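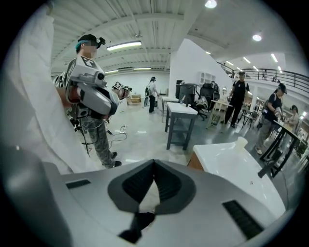

Joana Torres set next year's equipment budget at Stida in February, and grippers were the first line on it. "We had 15 hand-held units and wanted more," she says. "Then I looked at what we were spending on cables."

Each replacement cable costs $167, and the lead time is six weeks.

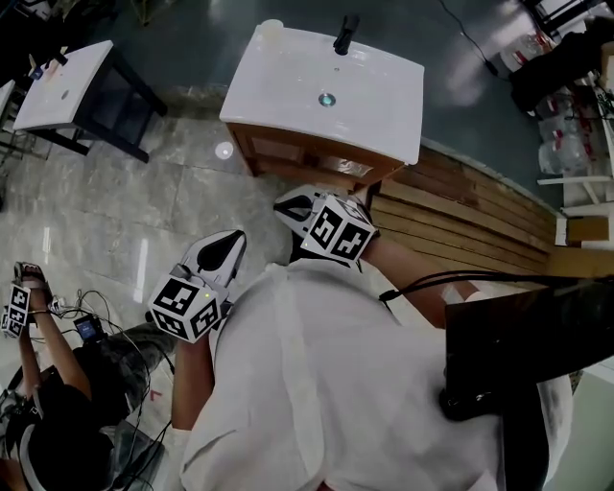 Two hand-held grippers in use at a white-topped cabinet.

Torres now budgets spares with every unit. A second robot arm can wait. "I'd sooner have tables and power where people work," she says. The order goes in on Wednesday.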